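Foritz writing desk, white – Stostura range

Vintage style, curved cabriole legs, carved apron. 2 shallow drawers side by side, small round knobs. Good for pens, chargers, letters, not for big binders.

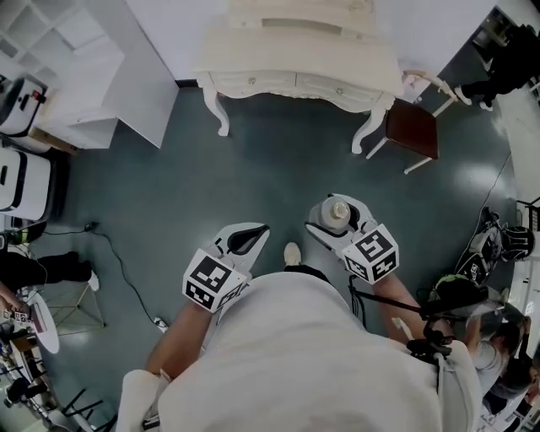

Max load on top 500 N, spread evenly. Legs come off for delivery, allow 60 min to put togehter. Wipe w/ damp cloth, no bleach.

Chair and shelving sold seperately – ask.

Returns 90 days, unassembled only. Pickup from Tetville store, back in stock April.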